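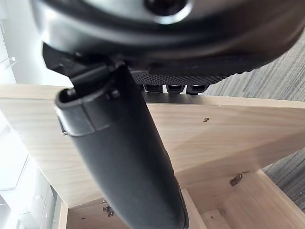
Figure 1. Storage cabinet, pale wood-grain finish, close view of a flat panel.

Flidcombe Storage Refit – Interim Progress Report
Prepared for: Farina Fund, Small Works Program
Prepared by: Delali Alhassan, project lead
Report date: 02/10/2024

1. Scope

The grant covers the design, assembly and installation of low storage cabinets for the shared kitchen and the two activity rooms at Flidcombe. The cabinets replace open metal shelving. Work started in July with a survey of the rooms. The report covers work from the survey to the end of the first assembly stage. Installation is not included and will be covered in the final report.

2. Design

The design was fixed after the survey and has not changed. All units share one outside height, 1215 mm, and one depth, 400 mm. Widths vary by room. The height keeps the top surface below the window sills in the activity rooms and leaves the wall sockets in the kitchen clear. A deeper unit was drawn for the kitchen and dropped when the door swing was measured.

The finish is a light blond wood grain with the grain lines running horizontally. A white finish was also priced. The difference in cost was small, and the room users who looked at both samples preferred the wood grain. Handles are not part of the current order. Mirko Monti is testing two types and will report on them separately.

3. Work completed

Panels for the first group of cabinets were cut by Jonduter and delivered in two loads. The first load was checked against the cutting list on arrival. Two side panels had been cut with the grain running vertically. Jonduter replaced them with the second load at no charge.

Assembly was carried out in the workshop by Dario Santoro and Mirko Monti. The sequence is as follows:

Sides and base are joined first, on the bench, with the back edge down.
The fixed shelf goes in next and is checked for square.
The back panel is fitted and the diagonals are measured.
Doors are hung last and adjusted after the unit has stood overnight.

The first cabinet took most of a day. Later units have been quicker, mainly in the door stage, where a simple spacer now sets the gap between the door and the side. Diagonals on every finished unit agree to within the limit set in the drawing.

Edges were checked by hand. On one unit the edging had lifted near a lower corner and was reglued. No other edge faults have been recorded.

4. Load and use tests

One cabinet was set up in the workshop as a trial unit. The fixed shelf was loaded with 40 kg and left for 20 days. Sag at the center of the shelf was measured at the start and at the end. The change was within the limit. The load was made up of bagged sand spread evenly across the shelf, and the result should not be read as a test of a point load. Natalina Gentile has asked for a second test with the weight placed at the front edge, closer to how stacked pans are likely to be stored in the kitchen. The second test is planned and has not started.

Cleaning was tried on offcuts of the same board. A damp cloth and dish soap left no mark. A scouring pad dulled the surface and will be listed in the care notes as unsuitable.

5. Problems and changes

Hinges. The hinges first ordered needed a larger bore than the drawing allowed. They were returned and a different pattern was bought from Plirnimow. The change cost nine days and nothing in money.

Floor level. The kitchen floor falls toward the back door. Adjustable feet have been added to the kitchen units only. The activity room floors are close enough to level for packing strips.

Wall fixing. The survey recorded solid walls throughout. One wall in the smaller activity room was later found to be a hollow partition – the fixings for that wall have been changed, and an extra rail has been added to the cutting list for the second group.

6. Spending

Spending on board, edging and cutting is in line with the budget. Hardware is slightly over, entirely on account of the adjustable feet. The overspend is covered by the contingency line and no further request is being made to the fund. Labor hours are under budget at this stage, but installation has not begun and no saving should be assumed. Vikas Sisodia holds the invoices and will send copies with the final claim.

7. Next stage

Second shelf test, front edge load (Santoro).
Handle choice and order (Monti).
Cutting list for the second group issued to Jonduter, with the extra rail (Alhassan).
Removal of the metal shelving from the larger activity room (Gentile).
Installation in the larger activity room, then the smaller one, then the kitchen.

The kitchen is placed last so that it can stay in use until the other rooms are ready to take its contents. Stored items will be sorted and boxed by shelf before the move. Box labels will use the same numbers as the cabinet drawings.

One decision is needed from the fund: whether the trial cabinet may be installed with the others after testing, or must be kept back as a sample. We would prefer to install it. A reply before the second cutting list is issued would let us remove one unit from the order.

Contact: Delali Alhassan, Flidcombe Storage Refit | © 2024 Flidcombe | Back to top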